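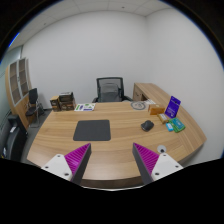
The desk, with its curve and its long return.

I have now owned the Skuvum under-desk footrest for 3 months, long enough to have opinions and to have kicked it across the room twice.

The pitch from Drudex, who make it, is that your legs get tired of hanging off an office chair and would prefer to be tilted. Mine had never complained. But I'm short, my chair is tall, and by four in the afternoon my feet had usually gone off somewhere without me. So I spent more on a footrest than I've ever spent on shoes.

Assembly is 2 bolts and a sheet of drawings. The drawings show a cheerful person with no face putting the bolts in from the left. They go in from the right. I sorted this out in 20 minutes, most of them spent lying on the carpet looking up at the underside of my desk, a view I can't recommend.

Once it's together, it rocks. There is a locking position, which I'd call a slowing position. With the dial on firm it stays put for gentle people. If you bounce your knee when you're on the phone, as I do, it creeps toward the wall at a steady pace and you end up following it, half reclined, like somebody at the dentist. A curved desk makes this worse - every time I swivel from the main part to the return, the footrest stays behind and sulks.

The foam top is very good, though. Soft without being mushy, and the cover unzips and goes in the wash. Mine came out in March looking new and one size smaller, but with some swearing it went back on.

Aranka Medve, who has the office next to mine, owns the cheaper Noh version, a plain wedge with no moving parts. She paid less, it doesn't rock, and it has never been found under the radiator. She also says hers smells like a new shower curtain, and I've been in there, and it does.

My knees do feel better at the end of the day. I'd buy the Skuvum again, on sale, with a rubber mat to put under it. The mat is sold separately.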